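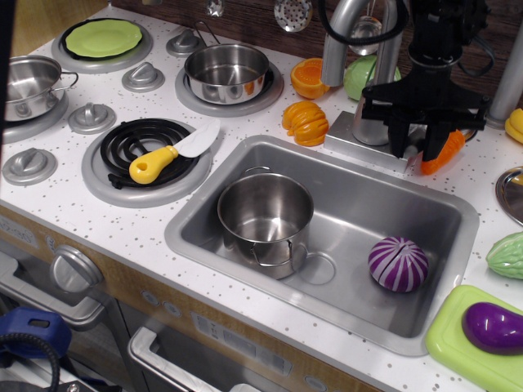
Reiko Sakamoto
Toy librarian, Mallow Toy Library

Thursday, February 15, 2018

The play kitchen goes back out on loan next week, so I'm spending the afternoon on it. Posting as I go for the families who asked what comes with it.

1/ Pots first. The steel ones are real metal, just small. They wash up fine in hot soapy water. Dry them right away or they spot.

2/ The little stockpot in the sink is the piece most kids go for. Two wire side handles, easy for a three-year-old to carry. Check that the handles sit flat before you pack it.

3/ The sink is for pretend only. Please don't run the kitchen outside with a hose in it. Renji Takeda had to take the whole counter off in January to dry it out.

4/ Food. The pieces you can slice are the ones that go missing, usually one half at a time. The onion, the orange and the carrot should all be in the bag when it comes back. The cabbage too.

5/ If you find a stray half under your couch in June, mail it or drop it in the box by the door. No fee. We keep a tub of odd halves and people are always matching things up from it.

6/ The yellow-handled knife goes with the food, in the same bag. It keeps ending up on the stove. I just found it on the front burner again.

7/ Masanobu Ikeda asked if the burners come off. No. Wipe around the coils with a damp cloth and get into the edges with an old toothbrush. Same with the gray knobs — crumbs collect at the base.

8/ Speckled countertop: dish soap and water, nothing gritty. Crayon comes off with a little baking soda paste if you go easy. Marker mostly doesn't.

9/ Ladle and slotted spoon type things hang along the wooden back. Take them down before you move the kitchen. They swing and scratch the wood.

10/ Loan is 19 days. The deposit is 12 dollars and you get it back when the kitchen comes home. It fits in the back of a Honda Fit with the seats down, Katsuhiko Nakajima has done it twice.

11/ Next on the list is the Planonska Street playgroup, then it's open. Reply here or call the desk if you want it for March.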